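Robotics Studio - Week 5 notes: two-arm handovers
Yvonne Parsons, room 20

Okay, last week most of you got one arm to pick up a can and put it down again, and a few of you got very excited about it (fair enough, so did I!). This week we bring in the second arm, and things get fiddly in a hurry.

A handover has a giver and a receiver. The giver picks up the can, carries it to the middle of the table and holds it still. The receiver comes in with its fingers open, closes on the can, and only then does the giver let go. Sounds easy. My first year teaching this I watched both grippers open at once, again and again, for a whole afternoon.

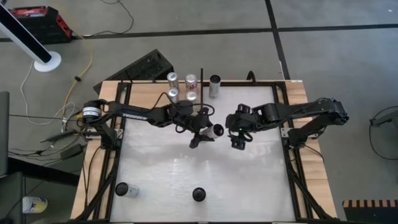

Figure 5.1 - Left arm holding a can, right gripper empty a short way off.

Look at the tilt on that can. The angle you choose for the giver decides how much bare metal the receiver has to grab, so think about it before you record anything. I like to leave the receiver at least half the can to work with, but Abhishek Pant's group prefers a steeper angle and they'll happily argue with you about it.

For your lab work:

Record 20 handovers, left to right. Keep the failed ones and label them as failed, please - I want to see them.
Change the starting can each time. Upright cans and cans lying down need different approaches, so try both.
Write down your pause time before release. Start at 90 milliseconds and adjust from there.

Logbooks go to Dean Naylor by 4 pm on lab day. If your arms lose their calibration, come and find me before you start poking at the settings. Reading for February is chapter six, and you can skip the bit on force sensors for now.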